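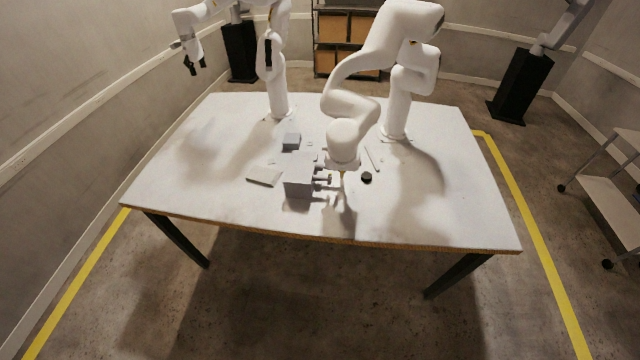 Figure 4. Rendered view of a small room with a concrete floor and a white table in the middle.

3.2 Floor finish and perceived noise

The second part of the study looked at how people judge the noise of a small workroom before and after the floor is treated. Bare concrete is common in the converted units at Sketstead, where the landlord leaves the choice of covering to the tenant. Most tenants leave it as it is. Rooms of the size suggested in Figure 4 tend to sound harsh when the floor and walls are all hard, and speech becomes tiring to follow over a full working day.

We chose four units on the ground floor, all with the same ceiling height and the same door type. Two were fitted with Kovard cork tile and two were left bare. Furniture was kept as the tenants had it, apart from curtains, which were taken down during the measurements and put back afterwards. Reverberation time was measured in September with the windows shut, using the interrupted noise method, and again with the windows open to the yard.

A total of 45 people who worked in the units were asked to fill in a short questionnaire, and 34 returned it. They rated loudness, echo and ease of conversation on a seven-point scale. Those in the cork-tiled units gave lower scores for echo, as expected. Scores for loudness hardly differed between the two groups – a result we had not foreseen, given the measured drop in reverberation time.

One explanation is that loudness was being judged by what came in from outside. The yard at Sketstead is used for deliveries through the morning, and 27 of the returned forms mention vans or the roller shutter in the comments box. A floor covering does little for noise of this kind. The Lau units, which face the road, were left out of this part of the work for the same reason.

Tenants in the bare units also wrote about cold feet, dust and the sound of chairs being moved. These remarks were not scored, but they are taken up again in section 3.4, where the cost of each finish is compared.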